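4.2 The snack bag and the open jar

Decanting is a modest ambition. A householder buys something crunchy in a bag that will not stay shut, owns a jar that will, and intends to bring the two together. In our July diaries from Skudcombe, 13 of the 91 entries on dry food concerned this one chore, and eight of those used the word "crumbs" in a tone we have coded as resigned. 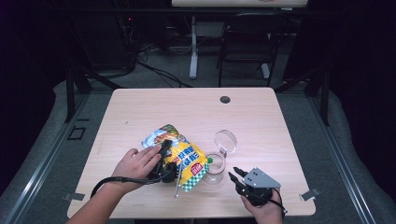
The difficulty lies mostly with the bag. A jar keeps its shape and has an obvious way in, whereas a crumpled bag offers a new opening each time it is picked up and closes it again on being tilted. Diarists split over whether to pour or to scoop. Pourers finished sooner and wiped longer. Scoopers reported cleaner tables and a low opinion of pourers.

Lids were treated as an afterthought. Most diarists put theirs down wherever a hand happened to be — flat, on edge, once in a sink — and the Magesa coding scheme, which we otherwise followed, has no category for this. We added one. A clear lid on a pale table is easily overlooked, and a round one will collect whatever lands near it.

Figure 3. Yellow package and a shallow, transparent round dish on a pale wooden tabletop. A small pile of beige, grainy powder lies inside the dish, with a thin whitish residue across part of its base.

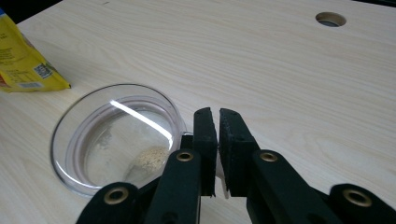

4.3 What counts as finished

Diarists were asked to note when the job was done. Fifteen considered it done once the jar was closed, whatever the state of the table. The rest included wiping down, although their entries suggest this was sometimes left to the following day.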